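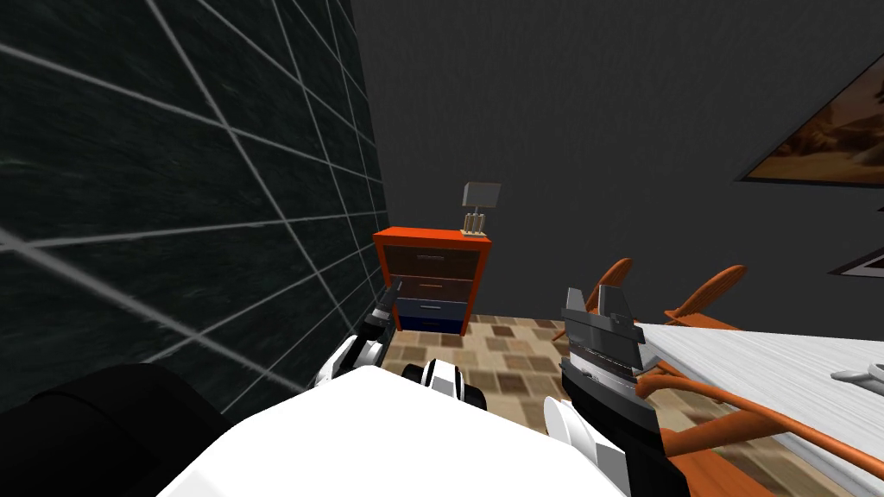

**Food & Drink | Product News**

# Jurnix adds four chilled soups to its Putthorpe range

Mon 26 December – Jurnix, the chilled food maker based in Putthorpe, is adding four soups to its range for the new year. They go on sale this week in the company's own shop and in independent grocers and farm shops that already stock its sauces and pickles.

The new soups are leek and potato with mustard, red lentil with dried mint, roast carrot with butter beans, and a chunky celeriac and apple. All of them are suitable for vegetarians. The red lentil and the roast carrot contain no dairy.

The red lentil soup is made with a pepper paste supplied by Yalçınkaya, which has provided Jurnix with spices and dried herbs for several years. The paste is mild and slightly smoky, and is stirred in near the end of cooking with lemon juice and a little of the mint. The rest of the mint is packed in a small sachet under the lid, to be sprinkled over the bowl at the table.

Each soup comes in a pot that serves two as a lunch or one as a main meal with bread. They can be heated in a pan in 10 minutes over a medium heat, or in the microwave with the lid loosened. The celeriac and apple is thicker than the others and may need a splash of water or milk if it is left to stand.

Jurnix began work on the recipes after customers asked for something warm to go alongside its cold range. The company tried 35 versions in its kitchen before settling on the final set. A parsnip and ginger soup was tested in October and set aside, as the ginger became too strong after a few days in the fridge. It may return next winter in a different form.

The leeks, carrots and celeriac are bought from growers near Putthorpe while they are in season. From late spring the celeriac soup will be rested and replaced by a pea and lettuce soup, which can be eaten hot or cold.

The pots keep for a week unopened in the fridge and should be eaten within two days of opening. All except the leek and potato can be frozen – the potato turns grainy once thawed.

A recipe card for Mondura, the company's seeded flatbread, will be given away with the soups in the Putthorpe shop while stocks last. The bread is made in a dry frying pan and needs no yeast. The dough can be prepared the day before and kept covered in the fridge.

**Stockists and samples**

The soups will be available in 49 shops at launch. Retailers who would like to order, or to receive a tasting box, should contact the Jurnix trade desk in Putthorpe. Orders placed before noon are sent out the next working day. Full ingredient and allergen lists are printed on each pot and can be supplied on request.

**ENDS**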